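Marari Extends Open-Stock Ink Pad Offer Through the End of January

VULTONGATE - Crafters who have been meaning to fill the gaps in their ink collections have a little more time to do it. Marari, the stamping and paper craft supplier, is keeping its open-stock offer going through the end of January, so that any color in the Ilident ink pad range can be bought on its own, without the full boxed set.

The offer was first planned as a short one, and we have been so touched by the response! Letters and emails have come in from card makers who wore out one favorite green long before the rest of the box, and from teachers who only ever need black and a good strong red. We read every one of them, and it seemed a shame to close the door while people were still writing.
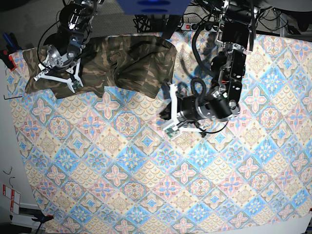 Ines Hartono
Customer Relations Manager, Marari

All 30 Ilident colors are included, along with the matching refill bottles. Single pads are $4 each, and customers who order 15 or more (mixed colors are just fine) will receive two blank practice pads of cardstock with their parcel. Orders can be placed through a local Marari demonstrator, by mail, or at the counter of our Vultongate shop, where the swatch book is always out and you are welcome to sit down with it for as long as you like.

Demonstrators who have already sent in a group order may add to it at no extra shipping charge, provided the additions reach us before the order is packed. Please write the original order number on the form.

The boxed sets will stay in the catalog at their usual price - plenty of our customers still love opening a whole new box - and refill bottles will remain available singly after the offer closes.

Color charts and order forms may be requested from the Vultongate shop or from any Marari demonstrator.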